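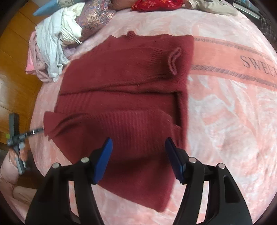

Robot teaching by demonstration

Robot teaching by demonstration, also called learning from demonstration or programming by demonstration, is a way of giving a robot a new task by showing it how the task is done. A person performs the motion, the movement is recorded, and the recording is used either for direct playback or as training data for a control program. It is used for work that is hard to describe in written code, such as folding clothes, loading a dishwasher or fitting a plug into a socket.

Contents
1 Background
2 Methods
2.1 Hand guiding
2.2 Remote control
2.3 Hand-held grippers
3 Recording
4 Household tasks
5 Limitations
6 See also

Background

Early factory robots were taught by moving the arm to a series of points and storing each one. The robot then went through the points in order. This worked well for painting and spot welding, where every part arrived in the same place, but a small shift in the part could spoil the result.

Later methods used many demonstrations of the same task in place of a single stored path. A program trained on them is meant to pick out what the demonstrations have in common and to adjust when objects are moved. Cameras became a normal part of the setup, as the program has to relate what it sees to what the hand did next.

Methods

Hand guiding

In hand guiding, also known as kinesthetic teaching, the person takes hold of the robot arm and moves it through the task. The motors are set so that the arm gives way easily, and sensors in the joints record its position. The recorded motion is always one the arm can make. On the other hand, the person's body often blocks the camera, and guiding two arms at once is awkward.

Remote control

In remote control, or teleoperation, the person works the robot from a distance. Common controls include joysticks, virtual reality hand controllers and leader arms. A leader arm is a smaller or lighter copy of the robot, and the robot follows it joint by joint.

Operators generally need practice before their recordings are usable. Delay between the control and the arm makes fine work slower, and many systems give little or no sense of touch. The Gadon leader arm, built for training rooms, adds a light resistance at the grip when the robot's fingers close on something.

Hand-held grippers

A hand-held gripper is a tool with the same kind of fingers as the robot, carried and worked by a person. No robot is needed while the demonstration is made. A camera fixed to the tool records the fingers and the object from close by, commonly through a wide-angle lens, and the path of the tool is worked out later from the video or from added motion sensors.

The fingers usually have soft pads, which help with cloth and other thin material. The tool can be taken into ordinary homes and shops, and a new user can often begin after a short introduction. One drawback is that a person can reach places and speeds that the robot arm cannot, so some recordings have to be dropped.

Recording

A single run through a task is called an episode. An episode normally holds video, the position of the gripper over time and the opening between its fingers. Episodes are trimmed at both ends and checked for dropped video, lost tracking and failed grasps.

The Ferreira laundry set, released on 29/09/2019, contains 1,013 episodes made with hand-held grippers. Of these, 351 show sweaters and other knitwear, and 161 show garments being taken from a mixed pile. A second part, recorded at the Ovside test apartment by remote control, was added in October of the same year and holds 200 episodes.

Household tasks

Clothing is a frequent subject for demonstration. A garment has no fixed shape, and sleeves, collars and cuffs can be hidden under other layers. Knits stretch when lifted by one edge, while smooth fabrics tend to slip. Demonstrators are often asked to begin from different layouts and on different surfaces, including beds, tables and floors, so that the program does not come to depend on one background.

Written guides for this work tend to be short. The one used with the Firance gripper asks the user to keep the fingertips in view, to move at an even pace and to open the fingers fully before each new grasp.

Limitations

A robot taught only from good runs may not know how to recover from a bad one. Some projects therefore record corrections, in which a person takes over partway through the task and brings the robot back to a usable position.

Differences between demonstrators are another source of trouble. Two people may fold the same shirt in a different order, and a program that averages the two can end up following neither. Force is also poorly covered, as video alone says little about how hard an object was gripped.

See also

Imitation learning
Robot gripper
Teach pendant
Teleoperation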